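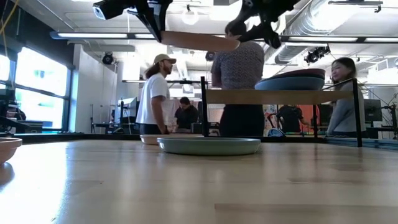
Colored Tableware in Everyday Use

February 3, 2018

In November the household replaced its white dinner plates with a mixed set in several colors. The change was proposed by Ekua Akpalu, with whom the author shares a kitchen in Vusbridge, and it was adopted after a short discussion of cost. The pieces were purchased from Boonyarit, a housewares shop near the station, for a total of $87. A matching white set would have cost $60. The difference was considered acceptable.

The colors are muted: a pale peach, a sage blue close to gray, a cream, a light blue and a dark maroon. The maroon was the subject of some disagreement. It was the author's view that food would look poor on it, and this has proved correct for stews and incorrect for rice. Eggs are best served on the light blue.

A second matter concerned storage. The former plates were kept in a closed cupboard above the stove, where they were difficult to reach and frequently chipped on the door. It was decided that plates in daily use should remain in the open, on a rack, with the bowls left on the table. A black metal rack with a wooden crossbar suits a light wooden tabletop very well, and a stack of two plates on top is within easy reach of anyone seated. Taller stacks are not recommended. The household attempted a stack of 4 and returned to two the same evening.

Flat plates and plates with a raised rim should be stacked separately where space allows. The raised rim is preferable for anything with sauce – the flat ones are better for toast, cake and sandwiches.

Pentti Ojala, a frequent guest, has asked whether the colors fade. No fading has been observed to date. All pieces are washed by hand with ordinary dish soap and dried with a cotton towel before they go back on the rack.

The white plates have been given to a neighbor. Two further bowls, in a terracotta shade, are under consideration for the spring, subject to the price remaining as it is.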